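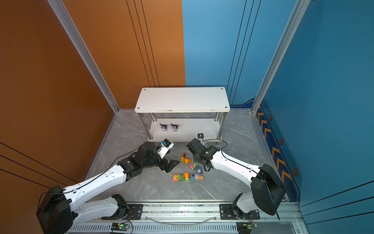 Figure 2. Two-tier table with two figurines on the lower shelf.

3.2 Shelf and objects

The placement tests used a low table with two surfaces, a rectangular white top and a white shelf near floor level, joined by four chrome legs (Figure 2). We chose an open form over a cabinet or a bin for one reason: an object on an open lower shelf is stored, but it can still be seen and picked up without first moving anything else. Whether people treat such a shelf as storage or as display was one of the questions left open by the Altville survey, and the answers there differed a good deal between households with children and those without.

The table stands against the back of the enclosure, where the orange wall meets the blue one. The two wall colors were kept the same for every arrangement. In early trials at Stendberg we used pale walls, and raters looking at the results on a screen had trouble telling where the white shelf ended and the background began. Strong wall colors fixed this for the top surface. They helped less with the lower shelf, which is seen partly against the floor. The floor has a gray marble pattern with soft white veining, and we kept it in spite of the veining, as plain gray flooring made the shelf look as if it were floating and several raters remarked on it.

The objects are small black-and-white figurines of a cartoon type, with pointed ears on the hood. They were picked from the Siriwan set, a mixed lot of household toys put together for an earlier study of how families tidy shared rooms. Three things mattered in the choice. The figurines had to stand up without support, they had to have a clear front so that raters could say which way they faced, and they had to be close enough in appearance that neither one would be taken as the more important of the pair. We had first planned to use toy vehicles. These were dropped when it became clear that people describe a vehicle by its direction of travel ("driving off the shelf") and say very little about where it is.

3.3 Arrangements

An arrangement is defined by surface (top or lower), side (left, middle or right) and spacing (together or apart). Figure 2 shows the lower-left arrangement with the figurines together. "Left" is always taken from the viewer's side of the table. "Together" means side by side, with no other object between them; we did not require that they touch. In the "apart" arrangements one figurine was set toward each end of the same surface. Split arrangements, with one figurine on top and one below, were coded separately and are treated in Section 5.

The lower-shelf arrangements turned out to be the harder ones to describe. Raters used "under the table," "on the bottom shelf" and "on the floor" for what was the same position. The last of these is wrong in the strict sense, but it was common enough that we gave it a code of its own. It seems to come from how close the lower shelf sits to the floor. The top surface produced far less variation, and "on the table" covered most of the answers.

3.4 Descriptions and coding

We collected 1,653 written descriptions through the Renik panel. Raters were asked to say where the toys were in one sentence, as if telling another member of the household where to find them. They were not told the terms we used for the surfaces. Descriptions that named only the toys and gave no place were removed, as were duplicates submitted by the same rater.

A training batch of 371 descriptions was coded by two people working apart. Disagreements were talked through and the coding guide was changed where needed. Most of them concerned the word "under," which can mean beneath the top surface or beneath the whole piece of furniture. The guide now accepts the first reading unless the rater also mentions the floor. The guide was fixed on April 13, 2018, and the training batch was then coded again from the start. Tassanee Kongkaew prepared the final version and checked the codes for the split arrangements.

Color words were recorded but not used in the main analysis. Some raters located the toys by the nearest wall ("over on the orange side"), which works in this enclosure and would not carry over to most living rooms. These answers were kept in the data with a flag, and the results in Section 4 are given with and without them.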